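Bultley Reading Rooms
Progress report to the Esard Fund
Reporting period: second quarter of the grant
Prepared by Farah Latuheru, project manager
12 September 2022

Summary

The project is on schedule with one exception, the evening opening at Shboul Street, which has slipped to the next quarter. Spending is slightly under plan. We are asking the Fund to approve one small change to the budget, set out near the end of this report.

Opening hours and use

Both reading rooms were open on all planned days. The Breduvitz Road room had its busiest month in July, when the schools were out and the air conditioning at the town pool building was broken. Most visitors that month were children with a parent or grandparent. Use dropped again once school started, and weekday mornings are now mostly older adults reading newspapers and people using the computers for job applications.

We registered 311 new borrowers in the quarter. The target was 750 for the full year, so we expect to pass it if the fall is anything like the summer. Registration is still done on paper cards and typed in afterward. This causes a delay of several days before a new borrower appears in the catalog system, and staff at the desk have had to keep a separate list in the meantime.

Adult reading groups

The evening group for adults learning to read has 11 regular members. It meets at Breduvitz Road and is led by a tutor from the county adult education office. Attendance was steady except during the heat. Two members have moved on to the high school equivalency class and another has asked to help with the beginners, which we are arranging.

A daytime group was planned for Shboul Street. We advertised it twice and got little response. People who called told us the bus times did not work for them. We will try again with a later start, after the new bus schedule comes out, and will drop the idea if that does not bring people in.

Book stock

The first order of large-print titles arrived complete. The second order, mostly children's books in Spanish and English, came in two deliveries, and part of the second was the wrong edition. The supplier has agreed to exchange these books at no charge. They are boxed up in the back office waiting for pickup.

We withdrew a good many old reference books that had not been opened in years. Those in fair condition went to the thrift store on Main Street and the rest were recycled. The freed shelves now hold graphic novels, which had been stacked on a cart – borrowers had asked about this more than anything else.

Furniture and rooms

The old study tables at Breduvitz Road were replaced under the furnishing line of the grant. We chose a pale wood finish to brighten the room, which faces north and gets little sun. Staff like the new tables and have asked for the same finish if more are bought later.

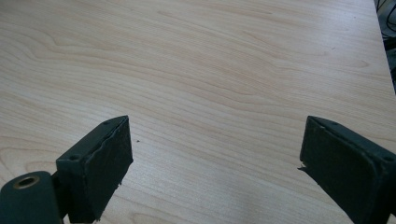 Tabletop finish, close view.

Painting at Shboul Street is complete. The floor in the entry still needs to be replaced. Our contractor found damp under the old tile and would not lay the new floor until the drain outside had been cleared. The city cleared it in late summer and the work is now booked.

Delayed item

Evening opening at Shboul Street depended on hiring a second part-time assistant. We interviewed for the post and made an offer, but the candidate took full-time work elsewhere. The post has been advertised again with a slightly longer week – the short hours were the main complaint from applicants.

Budget

Salaries are under plan because of the unfilled post. Book purchases are on plan. Furnishing is over by a small amount due to delivery charges that were not in the original quote. We ask the Fund's permission to cover this from the unspent salary money. No increase in the total grant is requested. The full table of spending is attached separately.

Next quarter

We plan to fill the assistant post, finish the entry floor, and start evening opening at Shboul Street on 2 nights a week. The borrower survey will go out with the fall newsletter, and the results will be included in the next report. Questions about this report can be sent to Farah Latuheru at the Bultley office.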